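Starkora Opens Its Locker Room Recordings to Outside Teams Working on Robots That Tidy Up

Set of 508 examples covers hanging, taking down and putting away everyday clothes and bags

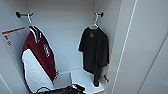
By Lizeth Mamani
Data Collection Lead, Starkora

June 2022 – I've spent more of this year staring into lockers than I did in four years of high school, and I'm very happy to say we finally have something to share for it! Starkora is releasing Korna, a collection of 508 recorded examples of people and robots dealing with the stuff that lives in a locker: shirts on hangers, bags at the bottom, things on hooks, things on shelves. It's open to university labs and small companies starting today, and you can ask for access by writing to our data desk.

Let me back up a little. Starkora builds software for robots that help out in changing rooms, gyms and staff areas. The software learns from examples, so somebody has to make the examples, and that somebody is my group. We set up a locker, do a job in it (say, take the black t-shirt off its hanger and leave the maroon and white top where it is), record the whole thing from the head, and write down in plain words what the job was. Then we change the clothes around and do it again. And again. My arms know the height of those hooks by heart.

I get asked a lot why we picked lockers, usually by people who were hoping for something with more glamour. A locker is narrow, the door swings into your way, and everything in there is soft. A t-shirt on a hanger won't hold still the way a box will. It twists, it bunches up at the hem, it hangs down past a shelf. A bag strap flops wherever it likes. And with white walls, a white door and slim white hangers, the hanger you're trying to grab can be awfully hard to pick out from what's behind it. We kept the white hangers for exactly that. I had a few complaints about it from my own team, and they were fair ones, but the hangers stayed.

We also went back and forth on how neat to be. In our first sessions in March we ironed everything (I wish I were kidding) and lined the clothes up like a store window. Leidy Zapata, who runs training on the software side, took one look at the early results and asked us to please stop ironing.

"The model did fine on the pretty lockers and fell apart as soon as a sleeve was folded under," said Zapata. "I told Lizeth I wanted lockers like mine at the gym, with a bag dumped in the bottom and a shirt hung up in a hurry. The later recordings are a lot more useful to me."

So we threw out most of the March material and started over with regular clothes, hung up the way people hang them. Out of the 508 examples, 238 have two garments or more in the same compartment, and those are the ones I'd point a new team to first. Picking the right shirt when there's only one shirt isn't much of a test!

What you get with Korna: the video for each example, the position of the hand or gripper through the whole motion, and a written instruction in English. For 477 of the examples there's also a short note from the person who did the recording, saying how it went. We nearly left those notes out. Then our first outside testers, a small outfit called Lecomte that makes fittings for changing rooms, told us they were reading the notes before anything else. They're blunt. "Hanger slipped, caught it on second try" is a typical one. "Wrong hook, my fault" is another, and yes, that one's mine.

We've left the mistakes in, clearly marked. A dropped hanger followed by a good recovery is worth a lot to a learning system, and we'd be hiding the interesting part if we only sent out the smooth runs. If your team wants only the clean ones, there's a field for that and you can filter on it.

A few words on what Korna doesn't do. There are no locks or keys in it, nothing with shoes, and no examples of folding. We recorded with the doors already open, so if you're working on opening and closing doors you'll want to look somewhere else for now. Lighting is bright and even throughout. I'd love to add dim rooms later on and I've already been told what that will cost.

Marisol Quintero, who heads product at Starkora, has been patient with all of this, and she asked me to include the business side. "We're sharing Korna because we want other people to try hard, ordinary jobs and tell us where our setup falls short," said Quintero. "Access is free for research use. Companies that want to put it into something they sell should talk to us about a license, and we'll keep that simple."

Next up for my group is a second round with coats and scarves, which means bulkier hangers and a lot more fabric in the same small space. We're looking for two partner sites with locker rooms we can borrow during quiet hours. You'd need a power outlet, a door that's wide enough for our equipment cart, and some tolerance for people hanging up the same scarf all afternoon. If that sounds like you, please get in touch. I read those messages myself.

Teams that get access will also be invited to a monthly call where we go over questions about the recordings and the labels. Nidia Alvarado, who checked every written instruction in the set, will be on the call, and she'd like to hear about any wording that tripped up your model (or your people).

About Starkora

Starkora develops learning software for service robots in gyms, changing rooms and staff facilities. Korna is its first shared collection of recorded examples.

Press contact: Marisol Ayala, Communications, Starkora
Requests for access: Korna data desk, Starkora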